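Jalska Wudska 37 Travel Duffel

Sold by Gondance Travel Equipment
Luggage > Soft-sided > Duffels
Specification revised 11 September 2018

The Wudska 37 is an unstructured duffel with a single main compartment, intended for short trips by air, rail or ferry. It has no wheels and no internal frame. Capacity is 37 liters, measured with the main compartment filled and the end pockets empty. Filling the end pockets takes volume from the main compartment, so the two figures should not be added together.

Specifications

Volume: 37 liters
Length, packed: 23 inches
Weight, empty, without shoulder strap: 2 pounds
Shell: 600-denier polyester, coated on the inner face
Lining: none in main compartment; light nylon in end pockets
Main zipper: coil, double slider, lockable
Carry options: paired grab handles, end handle, removable shoulder strap
Wheels: none
Colors: black, slate, dark green

Cabin use

Carry-on limits are set by the carrier and differ from one to the next. The packed length above is taken between the outer seams of the end pockets with both pockets empty. A full end pocket adds to this. On carriers with a shorter limit, the length can be reduced by leaving one end of the main compartment unfilled and drawing in the compression straps. Check the dimensions on the ticket, including those for any connecting flight operated by a different airline – the stricter limit normally decides whether the bag goes in the hold.

The bag will keep a regular shape in a sizing frame only if it is evenly packed. Shoes and toiletry cases placed crosswise at one end tend to push the side panel out past the seam line.

Construction

The shell is cut in three panels: one continuous piece for the base and sides, and one for each end. Seams are bound on the inside and bar-tacked where the handles meet the base panel. Handle webbing runs in one length under the bag, so the load is not carried by the side seams.

The base has a second layer of the shell fabric but no stiffener. A removable base board (Ogola board) is sold separately. It adds some weight and makes the bag easier to load on a luggage cart, but the bag cannot be folded with it in place.

The coated shell resists light rain. Seams are not taped and the zipper is not waterproof. For open-deck ferry crossings or rooftop carriage, use a liner or a separate rain cover. 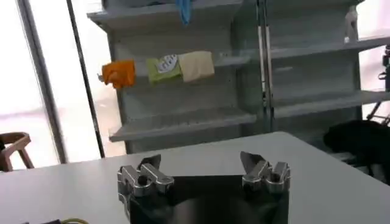
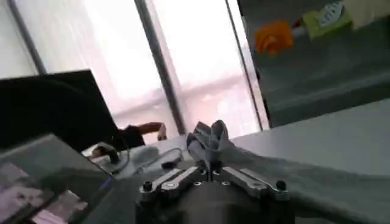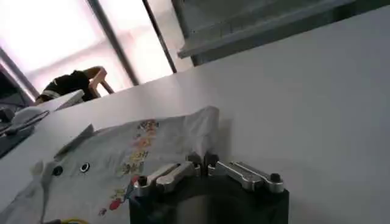
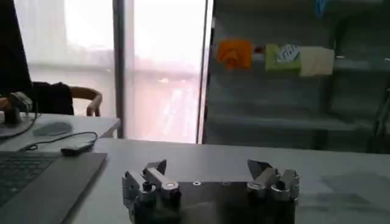
Posted by a verified buyer: Used it for several trips now, mostly regional flights with a bus at either end. Fabric and zippers show no wear. The shoulder pad is too short. It slides off center when the bag is carried across the body, and I ended up fixing it in place with a few stitches. I would also like a tag window on the side, because the one on the end is hidden when the bag is standing in a rack.

Gondance reply: The pad was lengthened in the current version and now has a rubberized underside. The new strap fits earlier bags and can be ordered on its own under spare parts. The position of the tag window is unchanged.

Differences from the previous version

– Shoulder pad lengthened, as noted above.
– Zipper pulls changed from metal to cord.
– Internal mesh pocket moved from the side wall to the lid.
– Compression straps now sewn at one end only, which allows them to be threaded out of the way.

The shell fabric and outer dimensions are the same. Existing rain covers and base boards fit both versions.

Packing and storage

Empty the end pockets, remove the strap, and fold the sides in over the base. The bag then rolls into its own left end pocket, which has a zipper on both faces for this purpose. Do not store it rolled while damp. The inner coating can stick to itself and lift when the bag is opened again.

Cleaning

Sponge with lukewarm water and mild soap. Do not machine wash, tumble dry or iron. Sand and salt should be brushed out of the zipper before it is next closed. Silicone zipper lubricant may be used sparingly.

Availability

Black and slate are in stock. Dark green is on back order, with the next delivery expected in November. Orders containing a back-ordered color are held and shipped complete unless split shipment is selected at checkout.

Spare parts

Shoulder strap with pad, current version
Cord zipper pulls, pair
Ogola base board
Rain cover, Wudska 37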